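**Robotics Club: The Box Report**

Readers of this newsletter will remember that in the spring the Costhorpe robotics club promised to have a two-armed robot packing parcels "by summer." We didn't say which summer.

The club has been at it most afternoons since exams ended, up in the second-floor room with the trees outside. The current task is called Squeeze and Carry. Both arms close in on a small cardboard box, one from each side, and move it to a marked spot without crushing it. A toddler can do this. A toddler also doesn't need 262 lines of configuration, as Halima Haruna likes to remind the rest of us, having written most of them.
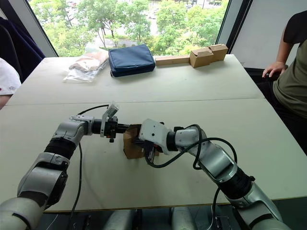 *Kayode Obi*

The trouble is agreement. Each arm is perfectly sure where the box is, and for most of June they were sure of two different places. Halima found the left arm's calibration was off by 5 millimeters, which sounds like nothing until you are a box. After the fix, our best run was 71 good carries out of 100. We celebrated with vending machine pretzels and then broke it again by updating the software.

Next up is the Edet round, where teams also have to handle large open boxes: grip the wall, hold the flap, don't wreck either. Cardboard has opinions. It bends, it tears, and it remembers every previous attempt, so our practice boxes now look like they've been through the mail twice. The wrist cameras help, though they give you a very personal view of corrugation.

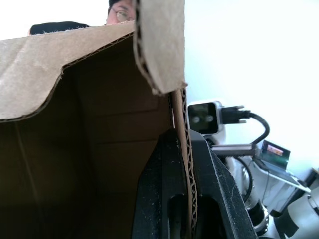 *Large-box practice, from the gripper's side of things.*

The Alar team has reportedly been ready for weeks. Good for them.

We still need cardboard, any size, flaps attached. Leave it by the club room door before 4 p.m., flattened or not, and please take your stuff out first. New members are welcome, and no experience is needed if you can hold a flashlight and stay calm.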